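The tin on the Vahidis' table in Prundbridge once held cookies. For years it has held whatever the household might need in a hurry, and every November it gets turned out.

Ghazal Vahidi does the sorting, usually after supper. Her husband, Saeed, reads out dates from anything that has one. Old ointment goes, and so do bandages that have lost their stick. Scraps of cloth are kept far longer than they should be, she says, mostly for polishing glasses.

A square beige sponge sits near the center of the gold-colored tray, with a crumpled piece of purple fabric to its left and a booklet and a green-and-white paper package toward the bottom.

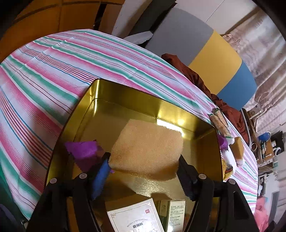 How often should a household tin be emptied?

Once a year is enough for most homes, twice if there are small children.

Joana Cunha, who runs a housewares shop in Ikbridge, sold 561 lidded tins last year — over 46 of them to people replacing one they had grown up with. She tells customers to keep paper and sponges apart, and to leave the lid off overnight after washing.

Saeed would like a bigger tin. Ghazal would like fewer things.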